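Why Do People Say a Player Is Leaving When He Isn't?

If you like soccer, you have seen headlines like this: "Donport Ready to Pounce for Star Striker!" Then you wait. A week goes by, then another. The striker is still at his old club, scoring goals and waving to the same fans. So was the story a lie? Maybe, maybe not. Let's take a hard look at it.

What is a transfer?

When a soccer player moves from one club to another, it is called a transfer. Most players have a contract, a written promise to play for their club until a certain date. If another club wants the player before that date, it usually has to pay. The money goes to the old club, and it is called a transfer fee.

Clubs can't do this all year. In most countries there are 2 parts of the year when players can be signed, and these are called transfer windows. One is in the summer and one is in the winter. Rumors don't care about windows, though. You can read them in March, when hardly anybody can move anywhere.

Where does a rumor come from?

Let's make a story and follow it. Say Donport has a good midfielder, and his agent wants to get him more pay. (An agent is a person who helps a player with contracts.) The agent tells a reporter that Vallejo "likes" the player. Well, who doesn't like a good player? The reporter writes that Vallejo is "interested." Another website reads that and writes that Vallejo is "in talks." By dinner time, a fan page says the deal is done.

Did Vallejo ever pick up the phone? We don't know. Look back at the story and you will see that each writer added a little bit, and none of them asked the club.
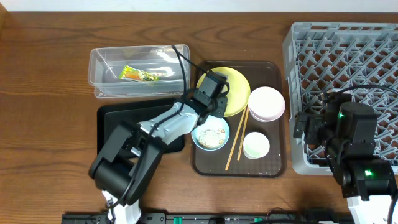
A wrapped snack in a clear container, and a yellow plate on the table.

Who wins when a rumor spreads?

This is a good question to ask about any news. The agent may win, as Donport might get worried and offer the player more money. The website wins too. Websites often earn money from ads, so 2000 people clicking on a headline is good for them, even if the headline is wrong. A club can also spread a rumor to make its fans think big things are coming – just when season tickets go on sale, as it happens.

The fans get something to argue about at recess. Is that winning? You decide.

Words to watch out for

"Linked with" means somebody said the two names together. It could be anybody.

"Eyeing" means looking. You can look at a bike in a store window for 5 years and never buy it.

"Sources say" means the writer won't tell you who said it. Sometimes there is a fair reason for that, like a worker who could get in trouble for talking. But you can't check it.

"Could" is a very small word that does a lot of work. Your team could sign the best player in the world. So could your school.

How can you check?

Look for the club's own website. If Selavton has signed a goalkeeper, Selavton will say so, most likely with a photo of her holding up a shirt. Then see if the other club says the same thing. If you only find other websites repeating the first one, you still have just one story, no matter how many times it has been copied.

Try this at home: write down a transfer rumor and the day you read it. When the window closes, go back and see if it came true.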